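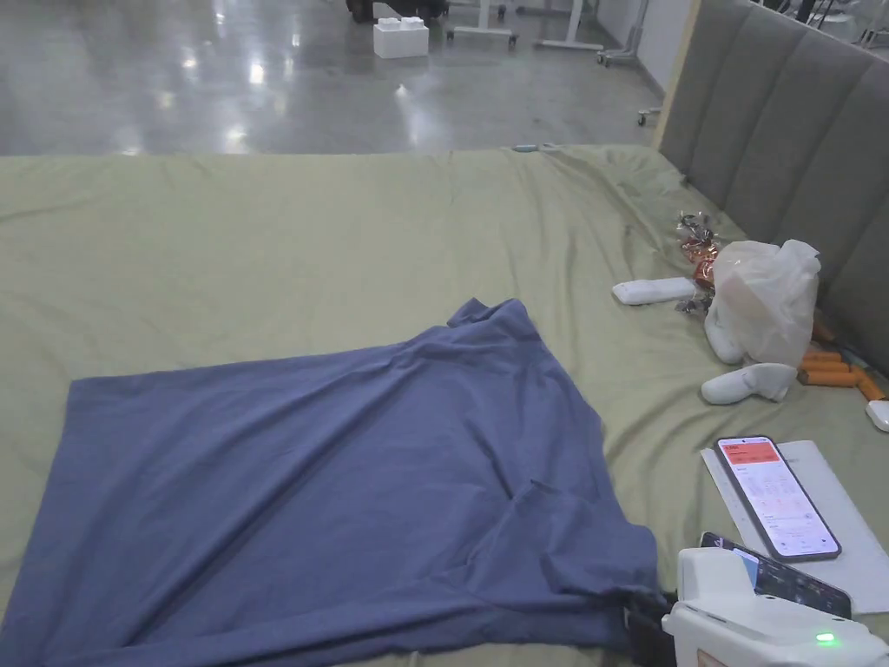

Blue T-shirt on a green sheet, one corner held in the gripper.

Criminal Justice Process, Unit 6
Sentencing: who recommends, who decides
Handout prepared by Yamila Zapata. Updated Dec 22, 2023.

Read this before the seminar. It replaces the older handout on plea agreements, which left out the material on presentence reports.

1. The stages between verdict and sentence

A defendant who pleads guilty or is found guilty at trial is usually not sentenced on the same day in a felony case. In the federal system a probation officer prepares a presentence report. The officer interviews the defendant, checks criminal history, looks at the financial situation and the effect on any victims, and works out the advisory guideline range. Both sides get a draft and can object to it. Objections that are not settled go to the judge.

The report is not a public document in the ordinary way. Students often ask why news stories quote the prosecution memo and never the report. The memo is normally filed on the docket. The report is not.

2. The guideline range

Two numbers produce the range: the offense level and the criminal history category. The offense level starts with a base figure for the crime and moves up or down for specific facts, such as the amount of loss, the use of a weapon, or acceptance of responsibility. You find the range in months where the two meet on the sentencing table.

Since United States v. Booker (2005) the guidelines have been advisory. The judge must still calculate the range correctly and consider it. A sentence can be reversed if the calculation is wrong, even if the number of months would have been allowed on other grounds.

3. What the prosecutor can ask for

The line prosecutor drafts a recommendation and a supervisor reviews it. How much review there is depends on the office and on the case. The recommendation may be a specific term, a range, or simply "a sentence within the guidelines." It can also ask for less than the guidelines, most often when the defendant has given substantial assistance in another case.

Under most plea agreements the recommendation does not bind the court. The exception to remember is an agreement under Rule 11(c)(1)(C). If the judge accepts that kind of agreement, the agreed sentence binds the judge. If the judge rejects it, the defendant must be given the chance to withdraw the plea.

4. Practice problem: the Pulmont case

Pulmont is a made-to-order furniture company. Its bookkeeper, Rondonuwu, pleads guilty to one count of wire fraud for sending payments to a shell vendor called Emomix. The government says there were 176 payments. The defense says 149 of them were false and the rest paid for real deliveries. The plea agreement leaves the amount of loss open.

Work out the following on paper and bring it with you:

Who has to prove the disputed payments, and by what standard?
Can the judge rely on a spreadsheet that was never admitted at a trial?
If the two loss figures lead to the same offense level, does the judge have to settle the dispute at all? Look at Rule 32(i)(3)(B).

Do not spend time on restitution. Estela Ojeda is covering it in Unit 7 and will use the same facts, with the Lindora bank account added.

5. Victims and the defendant at the hearing

Victims have a right to be reasonably heard at sentencing under 18 U.S.C. 3771. The defendant must be addressed personally and allowed to speak before sentence is imposed. This is called allocution, and a lawyer speaking for the client does not satisfy it - the court has to turn to the defendant directly.

6. Terms to know

Variance: a sentence outside the range based on the factors in 18 U.S.C. 3553(a).
Departure: a sentence outside the range based on the guidelines manual itself.
Mandatory minimum: a floor set by statute. A judge cannot go under it without a specific legal basis, such as the safety valve.

Reading: casebook chapter 11, first half only. The notes after the last case are optional. Written answers to section 4 should run no more than 3 pages, double spaced, and are due at the start of class.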